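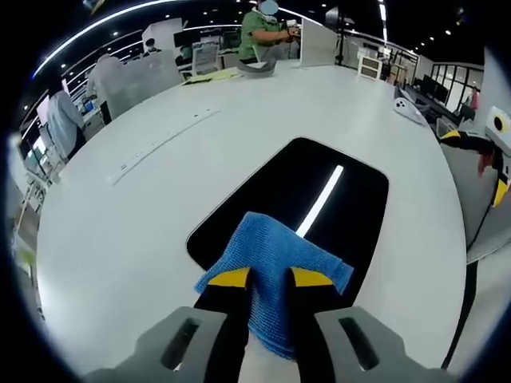
Figure 1. Hand-held gripper holding a blue knitted cloth over the round table, Cekano demonstration room.

3. Site visit

3.1 Purpose
The visit to Cekano in April was arranged to compare our own cloth-handling procedure with one in regular use. Our group had tested a two-finger gripper (the Kotian unit, see Section 2) on flat towels only.

3.2 Demonstration
The demonstration started at 2 p.m. and lasted 70 minutes. A hand-held gripper with two black fingers and yellow tips was used to pick up and move soft items on a white table. The operator closes the fingers by hand, and the recorded motion is later used to train a robot arm. The staff gave a figure of 314 accepted recordings for the cloth task out of 466 attempts, or 67 percent. The most common cause of rejection was a grip on two layers of cloth instead of one.

Each member of our group then made attempts with the same tool. We completed 11 in total. Knitted cloth was harder to release than to pick up, as the loops tended to catch on the tip.

3.3 Observations
The wide-angle view keeps both fingertips and most of the table visible, but straight edges appear curved. Distances near the rim of the view should not be measured without correction. Our Andura software does not apply this correction at present.

3.4 Changes to our procedure
Single-layer grip will be checked before each lift. Rejected attempts will be logged with a cause code. The Dirier test cloths will be replaced by a knitted set for the second round, described in Section 4.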